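Gella einrichten: Kapitel 2, Ankommen auf dem Stellplatz

Stand: 31.03.2020

So, die Gella ist gepackt, die Kabine sitzt fest auf der Ladefläche, und ihr seid heil angekommen. Jetzt kommt der Teil, bei dem ich auf unserer ersten Tour so ziemlich alles in der falschen Reihenfolge gemacht habe (erst Kaffee gekocht, dann gemerkt, dass wir schief stehen, der Kaffee lief Richtung Spüle). Deshalb schreibe ich euch auf, wie ich es inzwischen mache. Wer die Kabine von uns leiht, darf es gern anders halten, aber bei den Vorsichtshinweisen bitte keine Experimente!

Alles, was ich beschreibe, gilt für den Stellplatz in Rerach genauso wie für den Waldplatz bei Lendosier. Wo es Unterschiede gibt, sage ich es dazu.

2.1 Platz suchen und ausrichten

1. Fahrt einmal langsam über den Platz, bevor ihr euch festlegt. In Rerach sind die Plätze direkt am Wasser die schönsten und leider auch die schiefsten. Nummer 7 ist mein Liebling: Morgensonne, ein dicker Baum für die Hängematte und nur ein kurzer Weg zum Waschhaus.

2. Stellt den Wagen mit der Fahrertür zum Weg. Die Kabinentür ist hinten, da braucht ihr gut zwei Schritte Luft für die Treppe.

3. Handbremse anziehen, Gang einlegen, Motor aus.

4. Legt die kleine Wasserwaage aus der Besteckschublade auf den Boden vor dem Kühlschrank, erst längs, dann quer. Steht die Blase nicht in der Mitte, holt die gelben Keile aus der linken Außenklappe und fahrt ganz vorsichtig auf. Am besten geht das zu zweit, einer fährt, einer winkt.

5. Erst wenn alles gerade ist, kurbelt ihr die Stützen herunter, bis sie den Boden fest berühren. Dann noch eine halbe Umdrehung, mehr nicht.

Achtung: Die Stützen sind keine Wagenheber. Wer damit die Kabine anhebt, verbiegt die Halterungen, und zwar schneller, als man gucken kann. Auf dem weichen Boden bei Lendosier gehören immer die Holzbrettchen darunter.

2.2 Strom anschließen

1. Dreht den Hauptschalter neben der Tür auf AUS.

2. Rollt das Kabel komplett von der Trommel, auch wenn die Säule direkt neben euch steht. Aufgerollt wird es bei voller Last heiß.

3. Steckt zuerst das Kabel in die Kabine, danach in die Säule. Beim Abbauen umgekehrt.

4. Hauptschalter auf AN. Am Bedienfeld leuchtet das grüne Lämpchen. Leuchtet es nicht, schaut zuerst nach der Sicherung in der Säule, die ist in Rerach öfter mal draußen, als sie drin ist.

Hinweis: Der Wasserkocher zieht 1000 Watt. Das schafft die Säule locker, aber wenn gleichzeitig der Heizlüfter läuft, sitzt ihr im Dunkeln. Also entweder warme Füße oder Tee. Ich nehme meistens den Tee.

2.3 Gas und Kühlschrank

1. Flaschenkasten öffnen, Ventil langsam aufdrehen, am Anschluss schnuppern. Riecht es nach Gas, Ventil sofort wieder zu und mich anrufen.

2. Im Küchenschrank den Hahn mit dem Flammensymbol querab stellen heißt geschlossen, in Rohrrichtung heißt offen.

3. Dachluke über dem Kocher einen Spalt öffnen, bevor ihr die Flamme anmacht.

4. Den Kühlschrank am Platz auf Strom stellen, das spart Gas. Er braucht ewig, bis er kalt ist! Füllt ihn deshalb am besten mit Sachen, die schon gekühlt sind.

Achtung: Während der Fahrt und beim Tanken bleibt die Gasflasche zu. Und der Kocher ist keine Heizung, auch im Januar nicht, auch nicht ganz kurz.

2.4 Wasser und Abwasser

1. Der weiße Schlauch ist für Frischwasser, der graue nicht. Bitte nie tauschen.

2. Lasst den Hahn am Platz erst ein bisschen laufen, bevor ihr den Schlauch anschließt. Nach dem Winter kommt da gern mal eine braune Brühe.

3. Tank füllen, bis es am Überlauf tropft, Deckel zudrehen, Pumpe am Bedienfeld einschalten.

4. Öffnet innen den Wasserhahn, bis er nicht mehr spuckt. Das klingt dramatisch, ist aber nur Luft in der Leitung.

5. Unter den Abwasserstutzen kommt der flache Kanister. Schaut abends danach, er ist schneller voll, als man denkt, vor allem, wenn jemand duschen war.

Hinweis: Bei Lendosier gibt es keinen Wasseranschluss am Platz, nur die Zapfstelle am Eingang. Nehmt die Gießkanne mit und plant den Weg ein. Ich bin da einmal in Flipflops über die Wurzeln gelaufen und kann es nicht empfehlen.

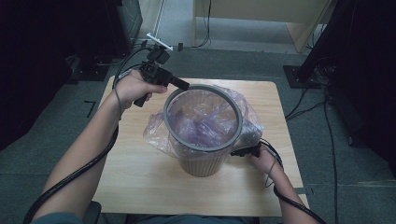
Abfalleimer mit übergeschlagenem Müllbeutel

2.5 Vorzelt Sinaga aufbauen

Das Sinaga ist ein tolles kleines Vorzelt, wenn es erst mal steht. Bis dahin ist es ein Haufen Stoff mit eigenem Willen. Rechnet beim ersten Mal ruhig mit fast einer Stunde und baut es nicht auf, wenn ihr hungrig seid.

1. Plane ausbreiten, die Seite mit dem dicken Keder zeigt zur Kabine.

2. Keder von hinten in die Schiene fädeln. Eine Person zieht, die andere schiebt nach. Klemmt es, hilft ein bisschen Spülwasser.

3. Die beiden langen Stangen zusammenstecken und in die äußeren Ösen setzen. Noch nicht spannen!

4. Die Mittelstange kommt auf 137 Zentimeter, da habe ich einen Strich mit Filzstift gemacht. Stellt ihr sie höher ein, bleibt vorne ein Spalt, und der Regen findet ihn.

5. Ecken abspannen, immer über Kreuz, dann die Seitenwände einziehen.

6. Zum Schluss die Sturmleinen. Ja, auch bei schönem Wetter. In Rerach dreht der Wind abends gern auf, und dann steht man im Schlafanzug draußen und sucht Heringe.

Achtung: Im Vorzelt wird weder gekocht noch gegrillt. Der Stoff ist dünn und schmilzt, bevor er brennt, und beides will man nicht erleben.

2.6 Die erste Nacht

1. Pumpe ausschalten, sonst springt sie nachts bei jedem Tröpfchen an, und sie klingt wie ein schlecht gelaunter Rasenmäher.

2. Gasventil im Flaschenkasten schließen.

3. Treppe unters Vorzelt schieben oder reinholen, sonst ist sie morgens nass und rutschig.

4. Eine Dachluke bleibt immer einen Spalt offen, egal wie kalt es ist. Zusätzliche Decken liegen unter der Sitzbank, die rote ist die wärmste.

Hinweis: Wenn es in der Kabine knackt, sind das die Stützen, die sich setzen. Schaut am nächsten Morgen noch mal mit der Wasserwaage nach und kurbelt bei Bedarf eine Vierteldrehung nach.

Wie ihr alles wieder abbaut und was vor der Abfahrt unbedingt zu muss, steht in Kapitel 3. Lest das bitte am Abend vorher und nicht erst, wenn der Motor läuft!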